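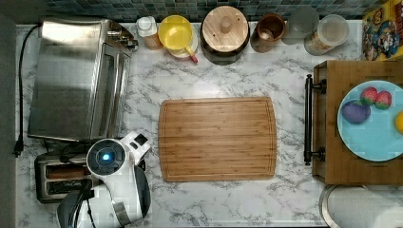
KITCHEN / COUNTERTOP SETS

Wokach Counter Notes: README

Reading time: 2 minutes

Print this page | E-mail this page

Wokach is a collection of photographs and short written notes about home kitchen counters. We keep for each counter one list of the things that stand on it and one note about how the free space is used. The collection has 126 counters at the moment. This file explains the notes and the words we use in them.

What is in a note

Every note has a place name, a surface, a back wall, and then the objects by zone. The zones are "back row", "left side", "right side" and "work area". We do not write zones for the floor or for the inside of cabinets.

For the Drurnunton counter the note is like this:

- surface: white, marble pattern with gray veins
- back wall: small square mosaic tiles, dark teal, gray and blue
- work area: bamboo cutting board with juice groove, nothing on it
- back row: white squeeze bottle, yellow plastic pitcher, dark brown canister with light wooden lid, copper-brown mug or canister with wooden spoon, clear glass jar, clear plastic container with tan dry food, cereal box
- left side: toaster oven, two-slot toaster with a slice of bread in it
- right side: wooden serving tray with black metal handles

About the words

"Marble pattern" describes only the look. We do not know if a counter is stone or something else, and please do not change it to "marble" in your copy.

"Canister" is for a closed container which is not transparent. If it is open and has utensils inside, we accept "mug or canister". Abilio Vidal wanted one word for both, but in October we decided to leave it.

Dry food in clear containers is written by color when there is no label. The tan food in Drurnunton can be oats or can be cereal, so the note says "dry food". Five older notes still say "oats" in this situation and must be corrected.

A cutting board is called "clear" when no food or tool is on it. It does not mean clean or dry.

Appliances

Small appliances are listed also when they are not in use. The power cord is noted only if it crosses the counter surface, as the black one does next to the toaster oven. Bread inside a toaster is food and goes to the food list too.

Known problems

The right side is often shorter than the left side in our notes. Trays and boards are sometimes mixed up. Please check for handles before you write "board".

Corrections

Send them to Shahzad Khokhar with the name of the counter and the zone. Answers can take up to 14 days.

Last change: Friday, May 29, 2020

Related items

Iltitz: drawers and what is in them
Wokach word list, short version
Sales: shelves for dry food
How to write a zone note

Print this page | E-mail this page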